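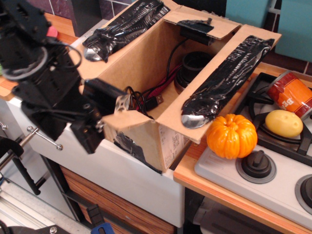
Ask a robot to do a backflip, fine. Ask it to clear the sink.

That was the pitch from Zostus this fall, or the un-pitch. The company doesn't sell a housekeeper. It sells evaluations, meaning it takes other people's arms and software, puts them to work on chores, and writes down how it went. The main test room is a toy kitchen. Kid height, clamped to the bench gear, play food on the burners. Everyone in the business seems to have one now. Cheap, small, nothing boils over.

I went in expecting to be impressed or to laugh. Neither, mostly. I got a stool and a bad coffee and watched for an afternoon.

Chores sound like one thing and they're forty. "Put the spoon away" is find the spoon, decide which end to grab, grab it, don't drag the box along with it, find where it goes, let go. People do it while yelling at the dog. The arm does it like someone defusing something. Long pause. Drift left. Pause again.

Staff there use a house scale called Grultero, which I never did get spelled out for me. It runs 0 to 70. A score of 70 means you would leave the thing alone in your kitchen and go out for groceries. The best run on the books when I visited was in the low forties, and that was wiping a flat counter. Reaching into clutter scores much worse. Cables are the killer: they bend, they hook on fingers, they look different every single time.

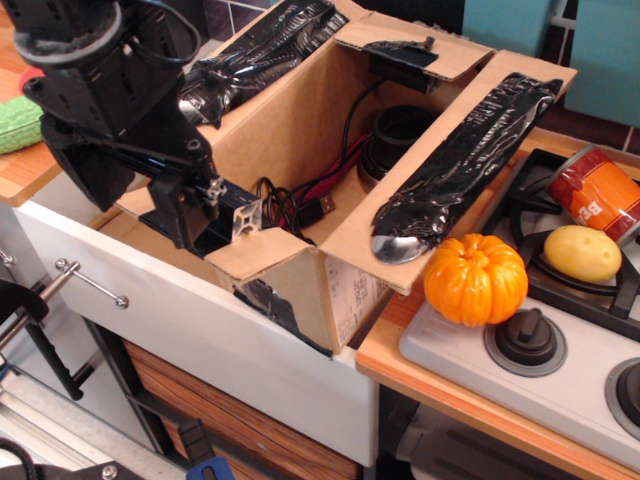

The gripper reaches into an open cardboard box in the sink of the toy kitchen. Cables inside, pumpkin and potato on the stove next door.

A cardboard box is a nasty little problem by the way. The flaps move. Tape shines and the cameras hate shine. Depth goes funny at the edges, so an arm that is perfectly good on a bare table starts poking at cardboard like a cat.

So can machines do the housework yet? Depends who you let answer. Vikitmont, which makes packing lines, told me shop floors are further along and I belive them. Their Picard cell does one job on one kind of tray and logged 3871 picks in the shift they showed me, with 3 stops. Good numbers. But the trays come in facing the same way, every time, under the same lights. Turn one sideways and a person walks over.

A home is all sideways trays. The cup isn't where it was yesterday. Somebody left a charger in the colander.

The Zostus answer is repetition. Their plan is 1000 tries at each chore, by November if the schedule holds, with the clutter shuffled between tries. Tedious to watch. Probably the right way to go about it, and a lot more useful than another clip of a shirt being folded at eight times speed with the bad takes left out. They publish the fumbles too, which their clients don't love.

What I'd buy today: a floor vacuum, same as five years ago. What I'd consider in a couple of years is something bolted beside the sink that sorts silverware and does nothing else. Slow is OK, it can run overnight. The full butler, the one that empties the dishwasher and then finds your keys, I would'nt put money down on any date anyone gives you.

On the way out I asked if any of the staff had an arm at home. Big laugh. One has a dishwasher that leaks.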